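Moving a Service Desk Off the Shared Inbox: An Interview with Pak-hei Tse

For most of its history, the member services division at Fondell handled correspondence through a single shared mailbox. Staff flagged messages by colour, moved them into personal folders and relied on one another to remember which had been answered. When the organisation resolved to adopt a ticketing system, responsibility for the transition was assigned to Pak-hei Tse, Manager of Service Operations, who had joined the division two years earlier.

Mr. Tse describes the former arrangement without criticism. "It suited the organisation for as long as the volume was modest," he said. "By the time I arrived, we had 24 people working from one mailbox, and two of them could be drafting a reply to the same member at the same moment. We had no means of knowing until both replies had gone out."

The first stage of the project was an audit of open correspondence. Over three weeks in the spring, team leads reviewed every message not marked as closed. They identified 767 items, of which 260 were duplicates of matters already resolved by telephone. Mr. Tse regards the exercise as the most useful part of the project.

"I had budgeted for software and for training," he said. "I had not budgeted for reading old mail, and we had to bring in overtime to finish it. Had we imported everything as it stood, agents would have opened the new system on the first morning and found a queue they did not believe in."

Two products were shortlisted. Tritora offered the more extensive reporting functions, including forecasting tools that the finance department favoured. Dadenex was plainer in design and kept the telephone record and the written record of a member on one page. Agents were given access to both for a trial period and asked to complete their ordinary work in each. The division selected Dadenex.

"The reporting in Tritora was very good, and I said so in my recommendation," Mr. Tse said. "Our difficulty was at the front end. A member would call about a letter, and the agent would have to put the member on hold and go looking for the letter. I wanted that fixed before I worried about a dashboard."

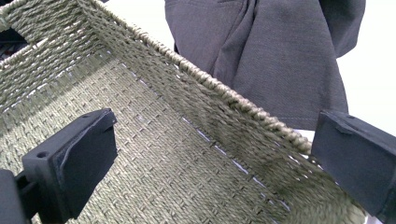 Implementation was carried out with the assistance of Lehtinen, a consulting firm engaged on a fixed-fee basis. Its staff configured the categories by which incoming requests are sorted, a task that proved more contentious than the choice of product. An early draft contained 97 categories, drawn from the headings each team had used in its own folders. Agents in the pilot group reported that they were spending more time choosing a category than writing a reply, and many had begun to file everything under "General."

The list was reduced in two rounds. Mr. Tse acknowledged that some managers were reluctant to give up headings they had used for years. "People had built their monthly reports on those labels," he said. "We agreed that a team could keep a label if it could show me a decision that had been made using it. A few could. The billing team kept nearly all of theirs, and they were right to."

Asked about automated replies, Mr. Tse was cautious. The system acknowledges each message on receipt and gives a reference number, but the division has declined to enable suggested answers for complaints or for requests concerning a deceased member's account. Those matters go directly to a senior agent, and the member is given that agent's name.

He was equally direct on the subject of response targets. Under an earlier proposal, agents would have been assessed individually on time to first reply. The proposal was withdrawn following consultation with staff, and the target now applies to the division as a whole. "A first reply that says nothing can be sent very quickly," he observed. "I would prefer that the agent take the afternoon and settle the matter."

The mailbox itself was closed to new correspondence in December. Messages sent to the old address are forwarded into the ticketing system, an arrangement Mr. Tse expects to continue for some time, as the address still appears on printed forms held by members and branch offices.

The next phase will address access to historical records. Correspondence closed before the audit remains in an archive that agents can search only by submitting a request to the information technology department. Mr. Tse has asked that read-only access be extended to team leads, and a privacy review of that request is under way.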